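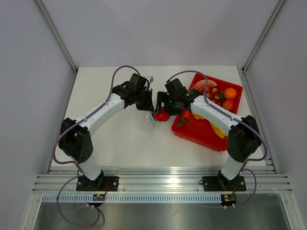
Our robotics club bought the Flevent two-arm tabletop kit in September, and after a full term with it I think I can say what it does well and where it falls short. The club meets after school, has 14- to 17-year-olds in it, and had only built wheeled robots before this. We wanted something that would let students work on picking up and sorting objects without spending the first year on mechanical design. The sorting task we settled on is play fruit into a red plastic tray, and most of what I have to say about the kit comes from that one task, including the part students like best, when both grippers close in on the strawberry together.

What you get for the money

The kit comes with two arms, two controller boards, cables, power supplies and a bag of fasteners. The rail and the enclosure are sold separately. We paid 900 for the arms and boards and bought the rail from Grernis, who sell a cut length that fits the Flevent mounting plates. The holes lined up without drilling. The walls and the tabletop we made ourselves.

Assembly took us four meetings. The instructions are clear up to the shoulder joint and then get thin. Step 71 asks you to set the joint to its zero position before tightening, but does not say how to tell when it is there. One of our groups got it wrong and had to take the whole upper link off again. Győző Erdős, who coaches the club at Flallholm, had the same problem and sent us his notes, which are better than the manual on this point.

How it works in use

The arms are steady. With a light object in the gripper there is very little shake at the wrist, and they come back to the same spot well enough for our purposes. Reach is fine if you keep the work close to the middle. The far corners of our tabletop are hard to get to with a usable gripper angle, so we moved the tray in until one arm partly covers it and changed the program to match.

The grippers are the weaker part. They hold round fruit such as the orange and the strawberry well. The bananas are harder, as they come in a bunch and the fingers tend to slide along the curve. The leaves are close to impossible. Two students wrote a routine that pushes a leaf against the side of the tray before closing, and it works on a good day. I would not count this against the kit too much, as the grippers are general-purpose and the students learned a lot from the leaf problem.

Two-arm work is the reason to buy this over a single arm. Handing an object from one side to the other took our older group most of the term to get right. The software has a setting to stop the arms from hitting each other, but it is very cautious out of the box and will freeze both arms when they are still well apart. You can lower the margin in the settings file. Do this in small steps.

Cables

The cables are my main complaint. Each arm has a thin purple one that loops from the wrist and goes back down past the shoulder to the base, and it needs slack for the full range of motion. Too little and it pulls at the wrist plug; too much and it hangs below the table edge where people can catch it. We lost one plug this way. Flevent replaced it without charge, but it took three weeks. The Beltrán arms that a nearby school uses run the cable inside the link -- a tidier answer, though you have to open the arm to change one.

The boards clip to the front of the rail, so students can check the lights without leaning over the work area. I liked this more than I expected to.

Software

It installs on an ordinary laptop. The beginner mode, where you drag blocks to set positions, is enough for the first few weeks. After that our students moved to the Python library, which is documented well for single-arm commands and poorly for paired ones. Saved programs are limited to 500 steps, and the limit is not mentioned anywhere I could find. Our full sort ran to around 800 before we split it into two files.

Would I buy it again

Yes, for a club with older students and an adult who can spare time for the setup. For younger groups I would get one arm and add the second a year later. Budget for a spare wrist cable and order it with the kit. We are entering the spring sorting event with ours, and I will update this review if anything changes.

Posted 2023-01-18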